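This site uses cookies to remember your display settings. Accept | Manage

Speed Stability of a Belt-Drive Turntable After Motor Isolation
Noemi Obi and Booker Mbeki, Flekley project group
Supervisor: Tegwen Jenkins
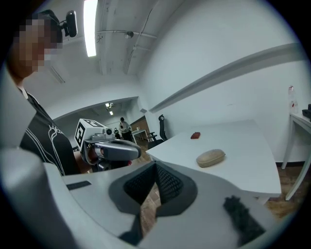
1. Purpose

The Fandex belt-drive deck mounts its motor directly to the plinth. Motor vibration therefore reaches the main bearing and, through it, the stylus. We tested whether a rubber mount between motor and plinth lowers audible rumble without making the platter speed less steady.

2. Method

The deck was placed on a level shelf and fitted with a new belt. Two conditions were compared: motor bolted down, and motor held on rubber grommets. For each one we played the same test tone and recorded the output of the phono stage at 44 kHz. The first 100 seconds of each recording were discarded to let the speed settle. Tracking force was set once and left alone. Pitch was tracked in software written by Booker Mbeki, and rumble was measured from a silent groove.

3. Results

Rumble fell with the grommets in place, mostly at the motor frequency and its first harmonic. Wow was unchanged within the repeatability of the setup. Flutter rose slightly. We put this down to the motor rocking under belt tension, which was visible at start-up.

4. Limits

Only one deck and one cartridge were used. The test record was pressed slightly off center, which adds wow to both conditions. The grommets were also softer than the grade we ordered from Arari, and a stiffer set did not arrive before the bench was needed in May.

5. Further work

Repeat with the stiffer grommets, and add a strap to limit sideways motion of the motor.

Last updated: February 2019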